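Home Shop Toy kitchens Play food Tables Delivery Contact

Plavholm play kitchen set with food

Item 3946

The Plavholm set is for children who like to cook at the table. It has the small dishes and the tools, and also food to put in them, so the child can start to play on the first day and you do not need to buy more things. We sell it to families and also to kindergartens, and many of the kindergartens come back for a second set.

All pieces are light, and the edges are round. The colors are calm for the dishes and more strong for the food. We asked Dinel, our supplier, to keep it this way, so that children find the food quickly when the table is full.

What you get

The dishes are a black pan, a round plate in a gray lavender color, a light blue cup and a pale green colander with two handles. For the cooking there is a green spatula with slots. The food is a ketchup bottle with a red cap, an orange slice, 2 strawberries and a bunch of bananas.

The colander is plastic, with small holes in a pattern of dots. It is the piece which our customers write to us about most often. Children use it to wash the strawberries, to carry the bananas, and sometimes as a hat. The two rounded handles are easy to hold for small hands.

The plate is big enough for the ketchup bottle to lie on it. The spatula has a long handle and can rest across the pan.

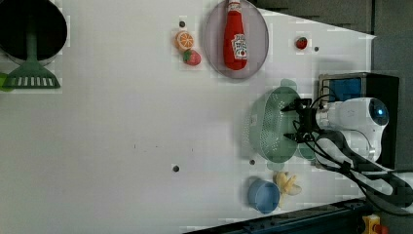 Cleaning

Wash the pieces by hand in warm water with a little dish soap. Please do not put them in the dishwasher, the heat can change the shape of the cup and the colander. Dry the bottle well before you put it back in the box. The label on the bottle is printed and it will become pale if you rub it hard.

Use

For children from three years. The pan is a toy and must not go on a real stove. The strawberries are the smallest pieces in the set. If there is a younger brother or sister in the home, keep them in a closed box when the play is finished.

The set can be used on any table or on the floor. Kindergartens often ask us which table is good for it. We recommend a white one, because every piece can be seen well on it, but this is a matter of taste.

Single pieces

If a piece is lost, you can order it alone. Write to us the item number of the set and the name of the piece, for example "colander" or "small plate". The strawberries are sold only as a pair, under number 1308. We keep the colander and the cup in stock all the time. For the pan you may have to wait until our next delivery in August.

Orders for kindergartens

From 200 sets we give a special price. For smaller orders the price is the same as in the shop, but we can pack the food and the dishes in separate boxes if you ask for it in the order. Please write also the name of the person who will receive the boxes. Orders to the Celtmont warehouse can be picked up there without delivery cost.

Text and product care: Kazlauskienė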